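Ticket 647: Grasp planner drops thin flat objects after scene reload
Project: Altlow
Component: perception bridge / grasp candidate filter
Opened by: Mwanahawa Makokha
Status: Resolved, pending merge

Summary

After a scene reload in the simulator, the planner returns no candidates for the card object. All other objects on the table still get candidates. Restarting the planner node clears the fault until the next reload. Seen on the Christodoulou branch and on main.

Setup

Simulated Franka arm, parallel gripper, wood table, cluttered layout. The target is the blue card. Planner and simulator run as separate processes and talk through the Tralport bridge. No hardware involved, so driver versions are left out of this ticket.

Log excerpt, trimmed:

[planner] scene update received
[planner] target: card
[filter] rejected: height below support margin
[filter] rejected: height below support margin
[planner] candidate list empty, aborting

Step 1. Rule out the controller

I bypassed the planner and sent a hand-written pose above the card. The arm tracked it with no joint limit warnings and no controller faults. The external view has the gripper over the card, with the teal object close on one side and the toy bus behind that. The spaceship is well off to the left and does not enter the collision check for this approach.
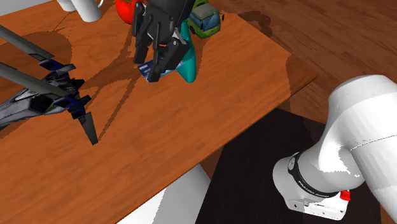

Step 2. Check the segmentation mask

Dumped the mask for the card before and after reload. The masks match. The teal object hides part of the card from one of the side cameras, but the merged mask recovers enough of the outline for the fitter. Perception is not dropping the object.

Step 3. Check the support plane

This is where it goes wrong. On first load, the table height is read from the scene description. On reload, the bridge sends the objects before the table, and the planner fits a plane to whatever points it has. With a cluttered table the fit comes out nearly 4 mm too high. A mug or a fruit survives that error. The card is thinner than the error, so every grasp on it looks like it goes through the table, and the filter throws it out.

To confirm, I logged the plane height across 3 reloads. It was too high each time and the card was rejected each time. With the height pinned by hand, candidates came back at once.

Step 4. Patch

Two changes:

- The planner now holds scene updates until the table entry arrives. Timeout is 3 seconds, after which it fails with a clear error. It no longer falls back to a fitted plane.
- The support margin is read per object class. The old single value was tuned on the Brirnby block set, where nothing was thin enough to trip it.

Step 5. Retest

Reloaded the scene and ran the full pick with the patched planner. Candidates were returned for the card and the top one passed the collision check. The view from directly above shows the card between the two fingers, over the table, at a diagonal. 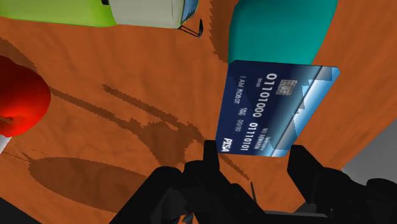 The grasp yaw in the planner log agrees with the pose reported by the simulator to within the tolerance we use for this test. I also compared the planned and executed finger widths. The executed width is slightly larger, as expected with the contact stiffness set where it is. Leave that setting alone for this ticket. Changing it affects the stored baselines for every other object.

Remaining work

- Add a reload case to the nightly run. Currently it only tests a fresh start, which is how this got through.
- Remove the fitted plane code once the Christodoulou branch is rebased.
- The filter message should print the measured height and the margin. "Height below support margin" without values cost me most of Friday.

Comments (4)

rk_plan: Confirmed on my side with the same branch. Does the timeout also apply when the table is added by script after startup?

M. Makokha: Yes. The timer starts at the first object update, so add the table first or raise the timeout in the planner config.

dunlin: Same symptom here with a thin steel ruler. Pinning the height fixed it. Will try the patch.

rk_plan: Script order changed, works now. Fine to merge from me.

Contact the Altlow maintainers | Copyright Altlow project | Back to top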